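Home Kitchen Cleaning Workshop Storage Ask Us

December
By Brenda Palma

Wire baskets — getting them clean, keeping them useful

Quick one this month, the kitchen's upside down and I've got a cupboard to empty before tea. Had 3 emails asking about wire baskets and racks, so let's do those.

Greasy ones first. Washing-up bowl, hottest water your hands can stand, good squirt of washing-up liquid. Leave it half an hour. Go and do something else. Then an old toothbrush, along the wires and not across, and get into the corners where they join. That's where the gunk sits. Rinse, shake over the sink, dry with a tea towel straight away. Don't leave it on the drainer overnight. Mine went orange at every join.

Bicarb paste for stuck-on bits. Two spoons bicarb, a splash of water, dab on, wait, brush off. No wire wool on anything coated or painted! It takes the finish off and then you've got rust by spring.

Already rusty? Small spots only — rub with a bit of scrunched foil dipped in vinegar, rinse, dry properly. If it's flaking, keep it for the shed and don't put food in it.

Wobbly basket: stand it on something flat and press each corner in turn. Usually one corner has been knocked. Bend it back gently with your hands, tea towel over the wire so it doesn't dig in. Little at a time. Uriel Aravena from Zikville wrote in to say he uses pliers with tape round the jaws, works too, just go easy.

Small things falling through? Cut a piece of that rubbery shelf liner to fit the bottom. Or a folded napkin. Card is fine for dry stuff like tea bags but it goes soggy under fruit so dont bother.

Scratches on the table. The big one. Wire feet and bare wood do not get on, especially if people drag instead of lift. Stick-on felt pads, the smallest ones you can find, one under each foot. Check them every few months, they collect crumbs and then they're as bad as the wire. Felt no good if it's ever going to be damp, use the clear rubber dots.

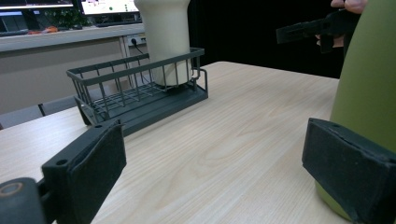 Shallow wire basket on a pale wood table. The little feet keep the base just off the wood.

What to put in one: onions, garlic, bread rolls, the post. Shallow is better then deep for fruit, you see the one going off before it takes its neighbours with it. Anything with a hook or loop on the end, check it's clear of the table edge or a sleeve will catch it. I lost 5 eggs that way.

Faint marks already in the wood? Rub with half a walnut, leave it a few minutes, buff with a soft cloth. Try it underneath first. Deep ones need sanding and thats another page.

Next month limescale, and the drawer that won't shut. Send me your tips for the drawer, mine's stuck again.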